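Grandholm Bench, Station 2
Pre-session safety checklist, with comments
Filled in Wednesday, before the gear pickup recordings

1. Emergency stop pressed and released, arm drops out of motion both times. OK.
Comment: I pressed it from the operator's chair and again from the doorway side, and I'd be grateful if everyone did both, even on a busy morning.

2. Guard rail latched, floor tape clear. OK.
Comment: Somebody's bag was over the tape when I came in. No harm done, but please use the hooks!

3. Speed limit set to 18 percent for teleoperation. OK.

4. Finger screws snug, grip pads firmly attached. OK, with a note.
Comment: The pads are still gripping nicely, but do run a thumbnail along the edges (power off, please) and write down any lifting you feel.

5. Wrist camera cable clipped along the arm with slack at the last joint. OK.

6. Recording software (Winititz) started, free space checked. OK.
Comment: We are at 951 saved episodes and the disk has plenty of room for the next 100, so nobody needs to go deleting things to be helpful.

7. Discarded episodes labeled with a cause. NOT OK.
Comment: I found 61 with the cause left blank. I know it's tedious when you've just fumbled a grasp and want to go again, but a dropped part and a frozen camera are very different things to the people training the model over at Stubbs.

8. Start position: fingers open, well clear of the part, mat showing all around the gear. OK.
Comment: Gear bore side up for this batch. A little lint on the mat is fine by me, but metal chips are not, so brush those off with the arm stopped.

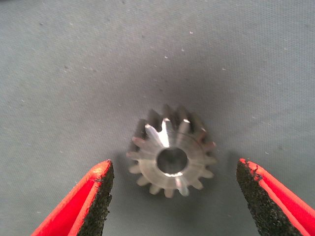 Flavorance would like the start positions varied more, even if it slows the session down, and asks that we move the gear by hand between episodes only after the arm reports a full stop. I'm happy with that, and I've added it as item 9.

9. Arm at full stop before any hand goes over the mat. Added today, to be initialed by each operator.

10. Item 7 to be rechecked before the afternoon session. Open.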